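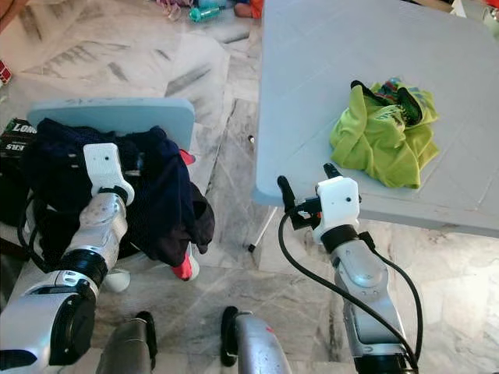 Left hand on the navy pile, right hand over by the table.

Hello again from the laundry people! I know I promised a post about the Bornon trip and how everybody did and what we ate on the way home, and that's coming, but first I want to write down what the last few weeks of club have been like while I can still remember them. If you're new, I'm in my second year at Skukbridge, I belong to the robotics club, and for most of this school year my group and I have been trying to get a robot with two arms to deal with clothes.

Clothes! When we picked the project back in the fall there was a list on the whiteboard, and the sensible ones went fast. Stacking blocks went fast. Sorting bottles went even faster (I had my hand half up for that one and I still think about it). By the time it got around to us there was a maze, a thing with a door, and "household textiles," and Ayodele Akande said, in that very calm way, "How hard can a shirt be?" So that's how we got here, and I have forgiven everyone.

We named the project Zilluvo, which doesn't mean anything. It came from a word game on the bus and it stuck before we could think of something more dignified. The other group in the club is called Tawhiri and they have a logo and matching shirts. We have a shared folder with a terrible filing system. They're lovely, though, and they've lent us more zip ties than we will ever be able to give back.

Anyway. What I wanted to talk about is the difference between practicing in the lab and practicing in a room that has a sofa in it.

In the lab we had one towel on one gray mat. It was a good towel! It was white, it was square, and the mat made it easy to tell where the towel stopped. We got so proud of that towel. Then the rules for Bornon came out and they asked for "a lived-in room with garments on furniture," and we all read that line a few times and got quiet. A garment on a chair hangs down and bunches up and half of it is behind something. And if it's a dark color then all the folds sort of melt into each other, even for me, and I've been looking at dark sweatshirts my whole life.

So we moved practice to a proper room with a marble floor and a big squashy sofa, and we started over with a chair and a folding table. The chair and the table are both light blue, or the table is a bit grayer depending on the light, and I was worried about that because I thought our color thresholds would get them muddled. They did, for one whole afternoon. Ayodele fixed it by asking the program to look for the table's edge first and worry about color later. I'd like to say I helped but I was on snack duty.

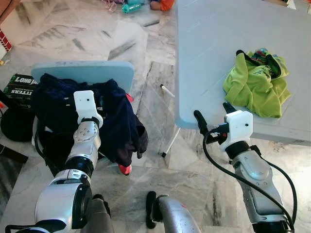 Gripper into the pile, lime green shirt up on the table.

I want to say a word about that lime green shirt, because I love it and I think it deserves credit. When you're teaching a machine to find cloth, a really loud shirt is a gift. It shows up against the table like a highlighter. We had a long talk about whether using it was cheating, and Tawhiri's view (given at length, over pizza) was that people do own green shirts and so a robot had better be ready for them. I agree completely. The navy stuff is the other half of the lesson. If you only practice on the easy color you get a program that thinks it's a genius.

The floor has been its own adventure. Marble has all that gray veining in it, and the tiles have grout lines, and to a program that is looking for edges, those are edges. We'd be watching the log and it would come back with a perfectly confident answer for a spot where there was floor and only floor. I spent one evening adding a step that ignores anything lying flat at floor height, and I was so pleased with myself, and then I remembered that people drop clothes on the floor too. So that step has an asterisk next to it in the notes. We'll get there.

For anyone in the club below us who's thinking of picking this up next year (please do!), here are some things I'd pass on.

Run the session the same way every time. Ours was 45 minutes of tries, then a stop to write things down, then more tries if we still had the heart for it. When we skipped the writing down we'd come back and argue about what had happened, and we'd all be sure, and we'd all be different.

Keep an eye on the cables. Each arm has black cable running along it, with loops of slack, and the slack needs to be there or the wrist can't turn, but it also needs to stay away from whatever you're picking up. I now look at cables before I look at anything else. I do it with lamps at home. My mother has noticed.

Move slowly at the end of a reach. Our first version went at the chair at one speed the whole way, and soft things don't mind being bumped but plastic chairs scoot on a polished floor. Now the arm slows down for the last bit, and it looks almost polite.

And don't tidy the room too much! I used to go around before each session putting everything straight, and then we'd get a nice result and it wouldn't hold up the next time. Somebody's bottle on the floor is good for you. The judges at Bornon aren't going to sweep first.

The part of the task I was most nervous about was hangers. Cloth is bad enough on its own, but a hanger is thin and it has that hook, and the pale see-through kind is very hard to pick out against a pale tile. We had put it off for weeks. Every time we made a plan for the day it would be at the bottom of the list, and every time, what a surprise, we'd run out of day. 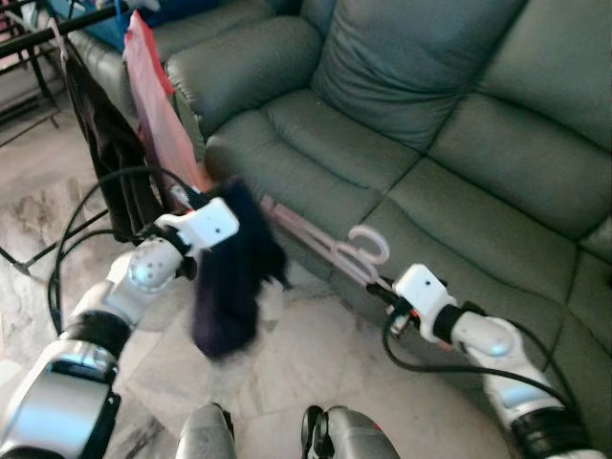
Ayodele finally moved hangers to the top of the list in pen, so there was no getting out of it. Our way of thinking about it is to split the job: one arm looks after the cloth, the other looks after the hanger, and neither one is allowed to cross the middle until the other has said it's holding still. It's a very simple rule and it took 700 lines of code to say it, most of which are checks for silly situations we'd only find out about by being in them. Fuzzy cloth is the silliest of all. A smooth shirt has something like a corner to aim for, and fuzzy cloth just has more fuzz.

I'm not going to claim we've cracked it. We have days when two tries in a row go just the way we drew them and we all jump around, and then we have days when I want to go join the maze group. But I look at the towel videos from the fall and then at what we're asking the robot to do now, in a room with a drying rack and a sofa and all the usual stuff of a house, and I do feel we've come a long way from the mat.

My grandmother asked me over the phone when it would be ready to do hers. I explained that at the moment it's much slower than she is, and also that it doesn't iron, and she said well, neither did your grandfather, and we left it there.

Next time I really will write about Bornon, with the food and the bus and the business with the missing extension cord. In the meantime, if you've worked with clear plastic hangers and you have any tips at all about seeing them (somebody suggested colored tape, but the rules say no marking the objects), please leave me a comment. Ayodele reads them too and gets to the good ones before I do.

Oh, and Tawhiri, if you're reading this, we found your small screwdriver. It was in the snack box. I'll bring it to club.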